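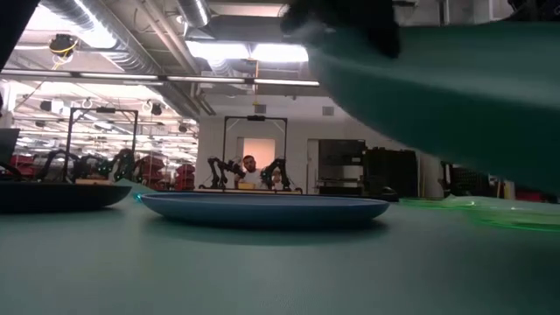

Figure 3. Cloth handling at a shared teleoperation site, seen from a fixed camera at table height. A second station, with a person seated at it, is in the background.

4. Operating Rules for Shared Manipulation Sites

4.1 Scope

This section sets out the operating rules that were drafted, tested and revised during the study. They apply to rooms in which two or more tabletop robot stations are run at the same time by different people, and in which soft items such as towels, napkins and sheets are handled along with rigid ones. They do not replace the risk assessment that each site must carry out for its own equipment, and they do not cover mobile robots or stations behind full guarding.

The rules were first written for the Menham site and were later taken up, with changes, at Fonencombe. Differences between the two versions are noted where they matter. The term "operator" means the person who commands the arms. The term "attendant" means a person who may place, remove or rearrange objects on the table. One person may hold both roles, but not at the same moment, and the handover between them is treated as a change of role under Rule 3.

4.2 Why tabletop cloth work needs its own rules

Most written guidance for small robot arms assumes that the moving load is rigid and that its outline is known once it has been grasped. Cloth breaks this assumption. A gripper that holds a cloth by one point carries a load whose lower edge can trail well outside the path of the fingers, as in Figure 3, where the fabric sweeps across one side of the table while plates remain on the other. A clearance zone drawn around the gripper alone would leave out most of what is moving.

Two further points follow. First, a moving cloth can hide objects from a fixed camera, and an operator who works from that view may lose sight of part of the table for a short time. Second, a cloth can drag light objects with it. A plate or a lid that was safely placed at the start of a task may end the task near the table edge, without any arm having touched it. During the February review, attendants at both sites named this as the event they found hardest to predict.

The shared room adds a third concern. Stations placed in line with one another give each operator a view of the next, and a person at a neighboring station may be well within an operator's camera view while being outside the reach of that operator's arms. Early in the study some operators paused whenever a person appeared in the background, while others had learned to ignore background figures altogether. Neither habit is desirable. The rules therefore tie the decision to stop to marked floor zones and leave the camera view as a secondary check.

4.3 The rules

Rule 1. Load envelope. The clearance zone shall be set from the largest cloth in the task set, measured along its diagonal and added to the reach of the arm at the grasp point. The zone shall not be made smaller for tasks that use a smaller cloth unless the larger one has been removed from the station.

Rule 2. Table state before motion. Before each episode the attendant shall confirm that every rigid object on the table is either part of the task or outside the load envelope. Objects that are hard to see against the table, including thin, clear or translucent items, shall be named aloud to the operator. The operator shall repeat the name before enabling the arms.

Rule 3. Change of role. When a person moves from operating to attending, the arms shall be brought to the rest position and disabled before that person's hands enter the zone. A pause in motion is not a change of role. The restart shall be given by the operator only, after the attendant has stepped back behind the floor line.

Rule 4. Speed with a hanging load. While any cloth is held clear of the table, the speed limit shall be the lower of the two limits set for the station. The lower limit applies from the moment of lift until the full cloth is again resting on a surface. Quick shaking or flicking motions, which some operators use to open a folded cloth, are allowed only at stations where this has been entered in the site assessment.

Rule 5. Loss of view. If the cloth covers the fixed camera's view of any rigid object for longer than the operator can comfortably hold its position in mind, the operator shall stop and lower the load. The rule is left to judgment on purpose. An earlier draft gave a fixed time, and operators reported that they watched the clock when they should have been watching the table.

Rule 6. Neighboring stations. A seated person at a neighboring station is not a reason to stop, provided that the floor zones of the two stations do not overlap. Any person who stands up and enters the walkway between stations is a reason to hold position until the walkway is clear.

Rule 7. Overhead and side equipment. Camera mounts, cables and crossbars shall be included in the load envelope. A cloth that catches on a mount shall be freed by hand with the arms disabled, and the mount shall be checked before work goes on.

Rule 8. Records. Each stop made under Rules 2 to 7 shall be logged with the rule number and one sentence of plain text. Stops shall not be counted against the operator in any measure of output.

4.4 How the rules were tested

The rules were tested over 21 working days at Menham and 20 at Fonencombe. Menham began with all eight rules in force. Fonencombe worked for its first week under its existing site instructions and then changed over, so that staff could comment on the difference. The test was not designed as a controlled comparison, and the two sites differ in staffing, room size and task mix.

A sample of 100 logged stops was drawn from the combined records and read separately by two reviewers, Catríona Fitzgerald and Miklós Dudás, who did not work at either site. Each reviewer judged whether the rule cited matched the event described. Where they disagreed, the entry was discussed with the operator if that person could be reached, and was otherwise marked as unresolved.

Disagreement was concentrated in Rules 2 and 5. In the case of Rule 2, several entries described an object that had been on the table from the start but had not been named. The reviewers differed on whether such an event was a failure of the table check or a loss of view later in the task. The wording given in Section 4.3 follows Dudás's reading, under which an object that was never named falls under Rule 2 no matter when it is noticed.

4.5 Points raised by staff

Staff at Menham asked that Rule 2 be shortened for repeated episodes with the same objects. This was tried and withdrawn. Attendants under the short form tended to confirm the table from memory, and small shifts in the position of plates were missed. A compromise proposed by Fitzgerald is now in use: the full check is made at the start of each block and after any stop, and a spoken "same table" is enough between other episodes - but only if the attendant has looked at the table from the standing position.

Staff at Fonencombe raised the matter of color. Where cloth and tabletop are close in shade, the edge of the cloth is harder to follow on screen, above all during fast motion. The rules do not forbid such pairings, which are often wanted for the variety they bring to the recorded data. Sites are asked to try the pairing at the lower speed limit first and to note it in the task sheet.

A further comment concerned Rule 8. Some operators were slow to log stops, on the view that a frequent stopper would be seen as less skilled. The final sentence of the rule was added in response. Supervisors were also asked to read out one log entry at each weekly meeting without naming the operator.

4.6 Limits and open questions

The rules have been tested only with light household cloths and tabletop arms. Heavier fabrics, wet items and cloths with hard parts such as zippers or buckles were left out. The load envelope in Rule 1 is deliberately generous and may prove too costly in small rooms. The Cesineck site, which has narrower walkways, has asked for a version that allows a reduced zone behind a side screen, and a draft is under review.

Handover between remote and local operators is also not covered. The Kavanagh protocol, described in Section 2, handles this case for rigid loads, and its two-step release could be carried over with little change. It has not yet been tried with a hanging cloth.

The text of the rules given in this section is the version of 6 Mar 2026. Later site changes are listed in Appendix B.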